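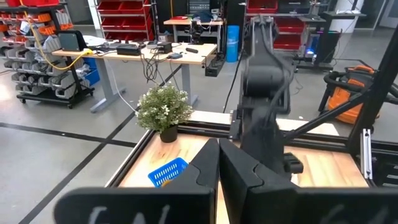 Most of the houses in Lindgate were built with one good window, and it faces the street. The rooms behind get a few hours of weak light and nothing else. People who move here from the country tend to bring their plants with them, and by the second winter they have lost half. The ones that last are usually moved forward, a shelf at a time, until they end up on whatever table is nearest the glass. A flowering plant in a round black pot, dense with green leaves and small white flowers, can share a wooden table with a plastic basket and not be in the way.

The plant exchange in Selside started with this problem. It meets once a month in the old ticket hall, from 10 a.m. until the tables are bare. Last year 619 plants changed hands. You bring something that is failing in your house and leave with something that failed in someone else's. Ferns go to the dark kitchens on the north side. Geraniums go uphill.

There is no charge, though a bag of compost costs 2 dollars and the money pays for heating the hall. Each plant gets a paper tag with the direction of its last window and how often it was watered. Overwatering is the usual trouble. Of the 56 plants brought in this July, most had soggy roots and needed a drier pot and a few weeks left alone.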